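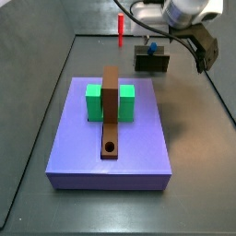
March 9, 2020

Pegs and blocks

I have had colours on the brain all day. Blue, green, brown, red, and then blue again for the little peg that won't stand up straight in its black holder. I closed my eyes on the tram home and there was that big blue slab, going a bit lavender on top where the light gets it, with the brown upright at the back and a green block hard up against each side of it like two friends holding up a third after a wedding.

I do love a thing that fits in a slot. I think it goes back to Dad's shed and the tin of dowels he let me sort on rainy afternoons (by length, then by thickness, then by how much I liked them). The long foot of the brown piece lies down in its groove in the blue and there is just a thin dark line of shadow all the way round, and I could look at that line for far longer than a grown woman should admit to. Hatice caught me at it and asked if I wanted a chair. She has been very kind to me since January, when I was new and kept calling everything "the thingy", and she still lets me say thingy about the brown one, the one with the round hole near the end of its foot. Dexter calls it the boot. Rozália calls it the bracket and won't be moved.

We argued about the hole over lunch, pleasantly, with our soup going cold. Dexter reckons it is for the red peg. I said surely the blue, and Rozália said we could both look at the drawing like normal people, and then none of us got up to fetch it because Hanna had brought in poppyseed cake. I had two slices and wrapped a third in a serviette for Mum.

I want to remember the red peg too, standing all on its own towards the back of the table, very upright and rather proud. I'm fond of it. It reminds me of the little people in the board game we had at Nan's, where we'd lost the yellow ones down the heating vent and had to play with buttons.

Home by six. Mum liked the cake and said it needed lemon. I tried to explain the colours to her and ended up building the whole business on the kitchen table out of a butter dish, a box of matches stood on end and two sponges, and she laughed until she had to take her glasses off. The sponges were even green! We left it there and ate our toast around it.

Must ring Hinata about Saturday's curtains, and find out what I did with the good tape measure. I had it when we did the hallway, and I'm sure I put it somewhere sensible.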